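About › The Institute › Who We Are

About the Kanasstead Institute for Religious Texts
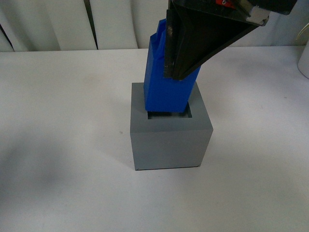 A blue block at the opening of a gray box.

The Kanasstead Institute is a private teaching and publishing body in the study of religion. It offers evening and weekend courses in scripture, commentary and the history of religious thought, and it publishes study editions under the Karaki imprint. It is not attached to a seminary or a denomination. Students of any faith or none may enroll, and no statement of belief is asked of students or staff.

Teaching

Courses run in two terms, the first of which opens in January. A standard course has 27 class hours and is limited to 25 students. Each course is built on one primary text, read in full. Secondary reading is assigned after the primary text has been covered once in class, and students are asked not to bring outside commentary to the first reading.

Texts are taught in English translation. Where a passage turns on a word that translators have handled in different ways, the instructor sets the versions side by side and gives the original term with a short note on its use elsewhere. Reading knowledge of Hebrew, Greek, Arabic or Sanskrit is useful but is required only for the language seminars, which have a separate placement test.

Written work consists of a close reading of a set passage and a longer paper on a topic agreed with the instructor. Papers are marked on the handling of evidence and the clarity of the argument. A student may defend or attack any position found in the reading. The institute grants a certificate of completion – it does not grant degrees, and its courses do not lead to ordination.

The Trernberg Reading Room

The reading room holds the institute's reference collection: concordances, lexicons, critical editions and bound journals. Books do not circulate. Enrolled students may use the room during posted hours, and outside readers may apply for a day pass at the front desk. Scans of up to 30 pages per visit are allowed for private study, subject to copyright. Older bindings are scanned by staff only.

Publishing

Karaki editions are intended for classroom use. Each volume contains the text, line numbers, a plain introduction and notes at the foot of the page. The introduction covers date, authorship and transmission, and states where these are disputed. Interpretive essays are left out of the main volumes and appear in a separate series, the Nollus Papers, which is open to outside authors. Submissions to the series are read by two reviewers without the author's name attached.

Corrections to published volumes are collected and entered at the next printing. Readers who find an error should send the volume title, page and line.

Funding and Governance

The institute is supported by tuition, book sales and gifts. Gifts may be directed to the reading room, to student aid or to general operations. Donors have no say in course content, hiring or the choice of titles.

Inquiries about enrollment, day passes and desk copies should be sent to the institute office in writing.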